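Fambridge Robotics Notes
March 28, 2019
By Priya Kapoor, Brodie Te Moana and Noeline Quinlan
Filed under: Manipulation / Data Collection / Working Papers

3. Collecting garment demonstrations in homes

3.1 Setup

Our earlier cloth policy was trained only on demonstrations recorded at a lab table with a plain gray top. It did well on that table and poorly elsewhere. For the present study we moved all recording into homes and let the demonstrators work where they would normally sort or fold clothes - on a bed, a couch or the floor.

Each demonstrator used a pair of hand-held grippers, one per hand, with a wide-angle camera recording from behind the fingers. There was no robot in the home. Gripper motion was recovered afterward from the video and the onboard motion sensor, then mapped to the two-arm Wedberg station used for testing in Section 4.

We collected 300 demonstrations of folding shorts and T-shirts. Of these, 60 were held out for validation. Demonstrators were asked to start with the garment laid out in any position they liked and to keep both grippers close to it before the first grasp. We gave no instructions on lighting, bedding or clothing.

3.2 What the camera sees

The view at the start of a demonstration matters a good deal for the method, as the policy has to choose its first grasp from it. Figure 1 gives one such view. A pair of black shorts lies flat on a woven sleeping mat, with the yellow fingers of the near gripper pointing at the lower edge and the second gripper held up to the right, its tip toward the leg opening. The window behind the second gripper is nearly white from the daylight. The demonstrator's T-shirt and leg also take up part of the view, and we did not mask them out during training.

Figure 1. Wide-angle view from one hand-held gripper, with a pair of shorts on a bed and the second gripper at right.

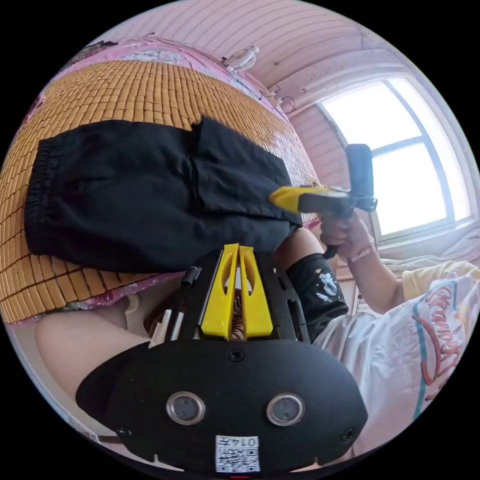
3.3 Choosing the first grasp

We tested two ways of picking the first grasp point. The first, which we call Ruddock, predicts a point on the garment directly from a single image. The second, Girkasmont, predicts a short path for both grippers together and takes the grasp point from where each path ends.

Ruddock was faster to train but often placed both grasps on the same layer of cloth near the waistband. Girkasmont spread the two grasps farther apart - usually one at the waistband and one at a leg opening - and needed fewer regrasps. In 100 trials on the test station, it failed to lift the garment in 6. Most of those failures were on dark cloth with strong light behind it, where the edge of the garment was hard to find.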